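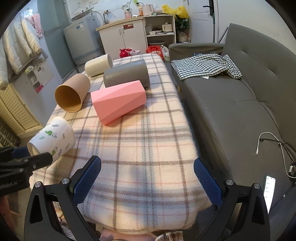 SITE INSPECTION CHECKLIST: HAND-HELD GRIPPER WORK IN DOMESTIC ROOMS

Stonwood Demonstration Services
Project: Wasard (sorting and standing of household containers)
Site: Cumdale, living area and kitchen
Site file: 344
Date of inspection: Aug 17, 2018
Inspected by: Etelka Dobos
Site lead: Hiếu Trương
Operators on shift: Si-eun Wang, Despina Grecu
Copy to: Anika Kasprzak, Standards and Training

Results are entered as Satisfactory, Action or Not applicable. An item marked Action must carry a comment, a named person and a time for completion. Items in Section C are to be checked with the tools in use, and all others before the shift or during a pause. Wording in the left-hand part of each item is taken from the Site Practice Rules, fourth section, as revised in July.

SECTION A. ROOM AND ACCESS

A1. The door used as the way out opens fully and is clear on both sides.
Result: Action
Comment: The door is the white panelled one with the black lever handle. It opens freely. A green pole is standing upright in front of it and is to be stored elsewhere during shifts. A dark pole leaning beside the sofa should be moved with it. Hiếu Trương, before the next shift.

A2. Operators can walk round the working end of the table without stepping over objects.
Result: Satisfactory
Comment: Checked on foot with both operators in position.

A3. Floor space at the far end of the table is clear of bags, bottles and loose containers.
Result: Action
Comment: A red thermos jug and several bags, among them a red shopping bag with white characters, are on the floor behind the far end. The operators do not need to pass there in the present layout. The rule applies to the whole perimeter of the table, however, and the householder has agreed to a shelf being used. Despina Grecu, same day.

A4. Household appliances near the working area are switched off at the wall or agreed as safe to leave on.
Result: Satisfactory
Comment: The washing machine, with its lid raised, was confirmed to be off at the wall. The electric kettle on the worktop was unplugged. The householder has been asked not to run either during a recording.

A5. Personal belongings of the household have been moved, or the household has agreed in writing that they may appear.
Result: Satisfactory
Comment: Written agreement is held in the site file. It covers the kitchen units, the hanging garment and the sofa. It does not cover letters, bank papers or the screens of personal devices; see D3.

SECTION B. TABLE, COVERING AND TASK OBJECTS

B1. The table is stable and does not rock when leaned upon.
Result: Satisfactory
Comment: Tested at all corners.

B2. Where a cloth or blanket covers the table, it lies flat over the working area and does not hang where an operator may catch it.
Result: Satisfactory, with comment
Comment: The plaid fleece blanket lies well enough over the area in use. Its near edge hangs in an uneven curve on the operator's side. The edge is short enough to pass, but clips should be fitted if the operators are to work seated. Fleece also moves when a bin is dragged across it. The operators were reminded to lift and tip the bins.

B3. Task objects match the set sheet for the layout being recorded.
Result: Satisfactory
Comment: The layout is Ryu, in which all bins begin on their sides. The five bins on the sheet were present: cream, dark grey, salmon-pink faceted, tan, and white with leaf sprigs.

B4. Task objects are free from sharp edges, cracks and loose parts.
Result: Satisfactory
Comment: Rims were checked by hand. Particular care was taken with the thin rim of the white patterned bin, as it is the one most often gripped at its edge.

B5. No object is placed where it may roll off the table if touched.
Result: Action
Comment: The bins lie on the left and far portions of the table and the centre is open, which gives good working room. Those with round sides are nevertheless free to roll, and the cream and the white patterned bins are both at the left edge. A falling bin is unlikely to hurt anyone, but an operator who lunges to catch one with a gripper in hand may do so. Bins should be laid at least one hand's width in from the edge. Si-eun Wang, at the next reset of the table.

B6. The set is returned to its starting layout by hand, with the grippers put down.
Result: Satisfactory
Comment: Observed at two resets. Both operators put their tools down on the stand before touching the bins.

SECTION C. HAND-HELD GRIPPERS IN USE

C1. Finger pads are whole, firmly fixed and of the same type on both jaws.
Result: Satisfactory
Comment: Blue textured pads are fitted to both jaws of the tool inspected. No lifting was found at the corners. Pads are to be replaced in pairs only, and the replacement is to be written in the tool log.

C2. Pivot screws are present, fully seated and not proud of the jaw.
Result: Satisfactory
Comment: All 4 of the round silver screws on the view side of the jaws were tested with the supplied driver. None turned.

C3. The openings in the linkages are clear of thread, hair and packing material.
Result: Satisfactory, with comment
Comment: A small amount of fleece lint was removed from one of the triangular cut-outs. While the blanket is in use, the linkages are to be checked at every break and not only at the start of the shift.

C4. The jaws open and close over their full travel without catching.
Result: Satisfactory
Comment: Cycled by each operator with no object held.

C5. Fingers, sleeves and jewellery are kept clear of the jaws and linkages.
Result: Satisfactory
Comment: Sleeves were close fitting. Operators are reminded that the rule also covers lanyards.

C6. Where two grippers are worked over one table, only one approaches a given object at a time unless the task sheet calls for both.
Result: Satisfactory
Comment: With one gripper at the lower end of the white patterned bin, the other jaws were held open and back over the clear part of the blanket. This is the correct waiting position. It keeps the waiting tool in the operator's own view and leaves the object free to be moved in any direction. Anika Kasprzak may wish to use it in training.

C7. Operators agree aloud who is to move first.
Result: Action
Comment: Practice was good at the beginning of the shift and less so towards the end, when several moves were begun on a nod. The spoken call is required for every shared move. Both operators, with immediate effect. The site lead is to listen for it during the first hour of the next shift.

C8. An object is released only when it is supported by the table or by the other gripper.
Result: Satisfactory

SECTION D. CABLES, DEVICES AND PRIVACY

D1. No charging cable crosses the table or the operators' floor space.
Result: Satisfactory
Comment: None on the table.

D2. Cables and adapters on nearby furniture are coiled or put away.
Result: Action
Comment: A white charging cable lies in a loop on the sofa beside the table, with a thin black cable crossing it and a black adapter close by. They are within reach of a gripper being swung to the right. A box is to be provided. Hiếu Trương, before the next shift.

D3. Personal phones are out of the working area, or face down with the screen off.
Result: Action
Comment: A smartphone was on the near part of the sofa with its screen lit. The text on it could not be read from the working position, but the rule does not depend on whether it can be read. Phones are to go in the same box as the cables. Both operators, with immediate effect.

D4. Printed sheets on walls and cupboards have been checked for names, addresses and telephone numbers.
Result: Satisfactory
Comment: The printed sheet on the side panel to the far left was read at close range and holds nothing of concern. It should be checked again if it is changed.

D5. Recordings are labelled with the site file number and the layout name before the operators leave.
Result: Satisfactory
Comment: The project total stood at 3,104 labelled recordings when the log was closed. No unlabelled recordings were found for this site.

SECTION E. OPERATORS

E1. Each operator has completed tool training and holds a current card.
Result: Satisfactory
Comment: Both cards seen.

E2. Breaks are taken at the set times and entered in the log.
Result: Satisfactory, with comment
Comment: Breaks were taken, but one entry was made afterwards from memory. Entries should be made when the tool is put down.

E3. Operators know whom to tell if a tool sticks, slips or pinches.
Result: Satisfactory
Comment: Despina Grecu reported a stiff trigger in July, and the record shows that the tool was withdrawn and repaired before further use.

OUTCOME

Work may continue. Items A1, A3, B5, C7, D2 and D3 remain open until signed off by the site lead. Items B2, C3 and E2 require no signature and will be looked at again on the next visit.

Signed for Stonwood: Etelka Dobos
Received at site: Hiếu Trương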